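**Clarari Technical Lending Library** · 29 October 2024

1/ The Clarari Technical Lending Library is pleased to announce that its small parts collection is again open to members. The collection has been closed since August while staff sorted and relabeled the stock held at the Ballthorpe building.

2/ Members may borrow mechanical and electrical parts for teaching, repair practice and model building. Gears, nuts, breakers and capacitors make up most of the collection. Motors and power supplies remain in the main catalog and are requested separately.

3/ Much of the reopened stock came from the former Sulton training workshop, which closed its doors last year. We thank Dirk Groen, who kept the workshop's handwritten stock book and allowed us to copy it. Nearly 90 entries in that book had no matching shelf number and have now been given one.

4/ Parts are sorted by type first and by size second. Gears are kept in shallow bins. Large nuts are laid flat on the sorting board so that the thread can be checked before shelving. Electrical items are sorted directly on the tabletop, away from the metal parts.
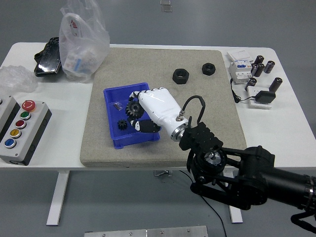

*Sorting table, Ballthorpe: bevel gear and spur gear in the blue bin, hexagonal nuts on the gray board, breaker and capacitors to the right.*

5/ Very small items stay in clear plastic bags from intake to loan. Members are asked to return them in the same bag. If a bag is torn, please tell the desk and a new one will be supplied at no charge.

6/ A note on gears. Bevel gears and spur gears were previously listed under one heading, and this caused a number of incorrect loans. They now have separate headings. A bevel gear request should state the number of teeth, the bore and the shaft angle. A spur gear request needs only the teeth and the bore.

7/ Capacitors are lent for display and identification work only. They may not be connected to a live circuit. Modular circuit breakers are lent on the same terms. Teachers who need working components should write to the desk, which can suggest a supplier.

8/ The loan limit is 50 parts per member, for a period of 2 weeks. One renewal is allowed if no other member is waiting. Schools in the Dijkstra program keep their existing limit and do not need to register again.

9/ Lost parts should be reported before the due date where possible. Replacement is charged at the price shown on the loan slip. Common nuts and washers are not charged.

10/ Donations are welcome, with a few conditions. Please remove heavy grease, keep mating gears together, and write down the machine they came from if it is known. We cannot accept capacitors that are swollen or leaking.

11/ Kobe De Graaf is responsible for the collection and will answer questions about listings, sizes and school loans. Please include your member number and the shelf number of the part.

12/ The revised list is available at the Ballthorpe desk in printed form. The online catalog still shows the old gear headings and will be corrected once the remaining Sulton entries have been checked.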